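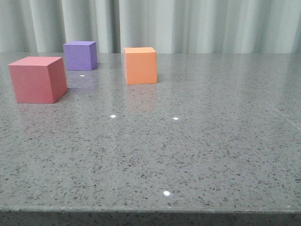

*Red, purple and orange foam cubes on the countertop used by the Lukumay robotics club.*

8/26/19

The student robotics club at Lukumay has been working on a sorting project since July, and its members will take it to the Hadine regional meet this fall. The club has six members this year, two of them new. They meet after classes and share one arm, which they program in pairs.

Each team at the meet gets foam cubes in several colors and a list of moves to complete on its own, with no one at the controls. Teams may bring their own gripper fingers but have to use the cubes supplied by the organizers. 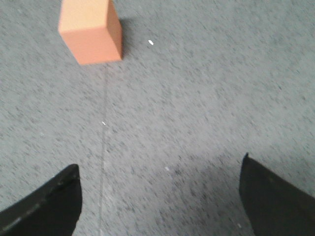
*An orange block on the carpet, seen from the gripper.*

Club adviser Lilian Makokha said the students spent the first weeks collecting practice runs and labeling them by hand. The set now holds 3,910 runs, and the club plans to keep adding to it until the entry deadline.

"They wanted to go straight to the hard tasks," Makokha said. "I asked them to get one pickup right first." 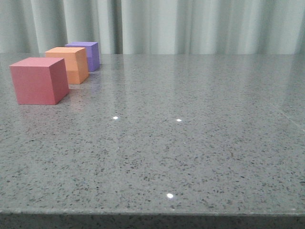
Starting positions are the main subject of this month's sessions. The rules let judges place the cubes however they like, so the students keep a binder of layouts to practice from. One has the cubes in a diagonal row, pink in front, then orange, then purple near the curtain, with each one partly hiding the next when viewed from the side. Makokha said overlapping layouts cause the most missed grabs, and the team has set aside extra time for them.

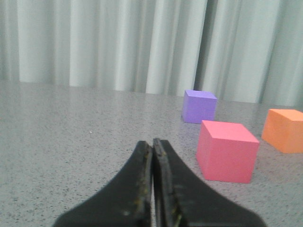 The second camera was the members' own idea. It gives the program a view from the gripper in addition to the one from the side of the work surface. With the fingers nearly closed, they take up the lower middle of the picture, and a cube off to the far right can be only partly in view. The students are now writing code that compares both views before the arm moves.

The club will hold an open practice at the Jomdale branch library before the meet. Four teams have entered the sorting event so far, including one from Grivurlow. Students who want to join the club can sign up with Makokha through the end of next week.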